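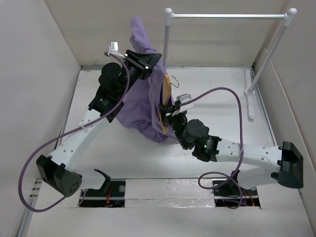 Search the Curia boards Go

Wooden hangers and shoulder bumps, or: fold everything?
2418 views

mothproof_ish
I moved to Ombridge in May and the closet here is one long rod and no shelves, so everything I own now hangs. Including the sweaters. They've all grown little horns at the shoulders and I look like I'm smuggling doorknobs. I bought Hedegaard hangers, the wide wooden ones, on the theory that money fixes things. Smaller horns. Still horns.

pressedforwine
Fold your knits. Everyone's grandmother knew this.

mothproof_ish
Fold them onto what? See above re: no shelves.

lintward
You can hang a sweater if you do it sideways. Fold it in half lengthwise, sleeve on sleeve, lay the hanger on top with the hook at the armpit, then bring the body over one side and the sleeves over the other. No weight on the shoulders at all. It looks dumb and takes up more rod than you'd like.
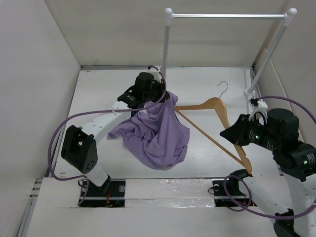 The bit people mess up is hanging them damp. A wet knit weighs a ton and will stretch no matter how fancy the hanger is. Dry flat on a towel, then do the fold.

pressedforwine
Or, and stay with me, a dresser.

halfslip1744
Disagree with lintward on the armpit thing. I did that for a whole winter and swapped shoulder horns for a crease across the stomach – which is where I least need extra detail. Steam takes horns out in a minute. The crease had to be washed out.

lintward
Then the bar's too thin. Wrap it in a bit of old towel.

halfslip1744
So now my closet is full of hangers wearing towels. Fine.

mothproof_ish
Tried the sideways fold on 3 sweaters this morning. One slid off before I'd shut the door. The Menamer cardigan is too slippery for this world and has gone to live on a chair.

pressedforwine
A chair is a shelf. You are folding. Welcome.

mothproof_ish
It's not folded, it's thrown.

lintward
Throwing is fine for cotton. Please don't throw wool.

Share 3
14 comments – log in to reply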